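Altov Page e-reader: two months in

Posted by Jamie Pickering, Jul 30, 2025

I read a lot of cheap science fiction. Daily deals, first-in-series freebies, the odd box set with nine space marines on the cover, I'll take any of it. So when my old reader finally stopped holding a charge in May I wanted something that would cope with a big untidy library, and I ended up with the Altov Page. It's been in my bag ever since, and I like it a lot more than I expected to (with a couple of grumbles, see below).

Setting it up

Easy enough. You sign in, join your wifi and it starts pulling things down. I've got 1749 books, most of them bought for less than a cup of tea, and I left it going overnight. They were all there in the morning, although every cover was a grey square until I'd scrolled past it once. A bit annoying, but it only happens the first time.

Reading on it

Lovely! The screen is crisp, the page turns are quick, and the front light goes properly dim, so I can read in bed without being moaned at. There's a setting called Bright for reading outdoors and I've used it twice, both times on the bench at Sarnside, and it was fine. The buttons are on the right-hand side and you can flip the whole thing over if you're left-handed like my friend Sharada.

I got through all of Katalin Győri's Clarnlow books on it, the ones set on the mining station where the machines have started writing their own rotas. Silly, fast, great fun, and the second one is easily the best. The maps at the front are still too small to make out, but you can pinch to zoom and it only stutters a little.
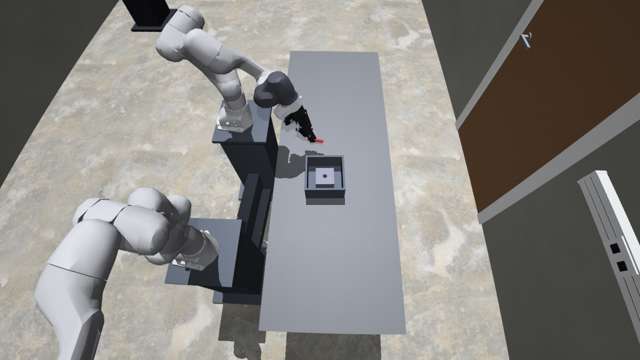 Sorting and collections

Now the grumbles. Collections are a pain. You can make as many as you like, but you have to add books one at a time, and series don't group themselves unless the publisher has filled in the right box. Indie authors often haven't. I spent a whole evening tidying up Dalibor Vávra's novellas and still ended up with book four sitting on its own under V. Search is good though, and it'll find a word inside a book as well as in the title.

Samples get mixed in with full books too, and the only clue is a tiny tag in the corner. I've bought something I already owned because of that.

Battery

I get 31 hours of reading out of a charge with the light low, which is plenty for me. It charges over USB-C. No plug in the box.

Would I buy it again?

Yes, I would. If you keep a neat little shelf of 20 books you could get by with something cheaper, but for a hoarder it's a very nice thing to read on. Get the case with the fold-back cover, the plain sleeve is too tight and I sent mine back.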